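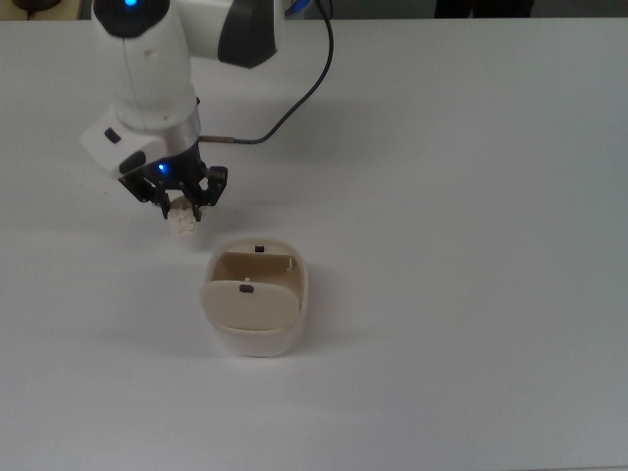

Home | Products | Guides | Downloads | Contact

Trastport T2 Label Printer: User Guide
Section 3: First Set-Up and Loading Labels

Reading time: 7 minutes

Read this section before you plug the printer in. If you are replacing an older Trastport printer, remove its software from the computer first and restart. Instructions for removing it are in Section 8.

3.1 Choosing a place for the printer

Put the printer on a flat, steady surface close to a grounded outlet. Leave enough room in front for labels to come out and enough behind for the cover to swing all the way back. When the cover is open it reaches 14 inches above the table, so a low shelf overhead will get in the way.

Keep the printer out of direct sun. Sunlight through a window can darken labels while they are still on the roll, and it may also confuse the sensor that finds the gap between one label and the next. Dust is the other common cause of trouble. If you pack with shredded paper or loose fill, do it at the far end of the table.

CAUTION: Do not set the printer on top of its own power supply. The supply gets warm in normal use and needs air on all sides.

3.2 Connecting the power

1. Make sure the power switch on the back is set to O.

2. Push the round plug from the power supply into the socket marked DC IN. It clicks when it is fully seated.

3. Plug the power cord into the supply, then into the wall.

4. Set the switch to I. The status light blinks amber during the self-check and then turns solid green. If it stays amber, the cover is probably not latched. Press down on both front corners of the cover until you hear them catch.

Do not connect the USB cable yet. The installer will tell you when. If you connect it too early, Windows may assign a general driver, and labels will print at the wrong size. Should that happen, unplug the cable, delete the printer from the list of devices, and start again from 3.4.

3.3 Loading a roll of labels

The T2 takes direct thermal labels on rolls or in fan-folded stacks. It does not use ink or ribbon. A full roll of 4 x 6 labels holds 700 and fits inside the cover with the standard holder. Larger rolls have to sit behind the printer on the outside stand, sold separately.

1. Turn the printer off.

2. Squeeze the two gray tabs and lift the cover until it stays open without being held.

3. Take out the roll holder and slide the roll onto it. Labels should unwind from the top of the roll with the printing side facing up. To find the printing side, scratch a label with a fingernail. The side that shows a dark mark is the one that prints.

4. Drop the holder back into its slots. The flat side of the spindle goes to the left.

5. Pull the end of the roll forward under both guides and past the tear bar, leaving an inch or so sticking out.

6. Slide the guides in until they touch the edges of the labels. They should be snug but should not bend the backing paper. Guides that are too loose let the labels drift, and the print will run off one side after a dozen or so.
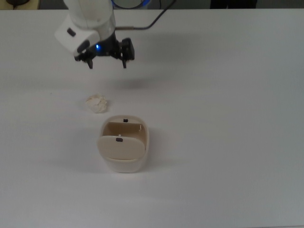

7. Close the cover and press both corners down.

8. Turn the printer on and hold the FEED button until it beeps twice, then let go. The printer moves several labels back and forth while it measures them, and stops with the edge of a label at the tear bar.

NOTE: Measure again every time you change to a different label size. You do not need to do it when you replace a roll with another of the same size.

CAUTION: The strip under the cover that touches the labels is the print head. It can be hot after a long run, and it scratches easily. Do not touch it with your fingers, and keep blades and metal tools away from it.

3.4 Installing the software

1. Download the installer from the Downloads page. Pick the one that matches your system.

2. Close any other programs and open the installer. You may be asked for an administrator password.

3. Choose the default label size. This can be changed later.

4. When the message "Connect your printer now" comes up, plug in the USB cable at both ends. Plug it straight into the computer. Some hubs do not supply steady power, and the printer will drop off the list partway through a job.

5. Wait for the green check mark and click Finish.

6. Click Print Test Label. The test label has a border on all four sides. If one side is missing, go back to 3.3 and check the guides, then hold FEED and measure again.

On a shared computer, each user has to set the label size once under their own login. The setting is not copied from one account to another.

3.5 Adjusting how dark the print is

The factory setting suits most labels. If bar codes look gray or will not scan, raise the Darkness setting by one step and print another test label. Go up one step at a time. A very dark setting wears the print head sooner -- and it can make the bars in a bar code run together, so the code scans no better than before.

If the print is still faint, slow the speed to 2 inches per second before you raise the darkness again. Cheaper labels often need the slower speed. Old ones may not print well at any setting, so try a fresh roll before calling for service.

Changes to darkness and speed stay in the printer when it is turned off. Resetting the printer clears them, so write down the settings that work for you.

Section 3 last revised 2018-07-17 by Valentyna Melnychuk

Previous | Next: Section 4, Daily Use | Back to top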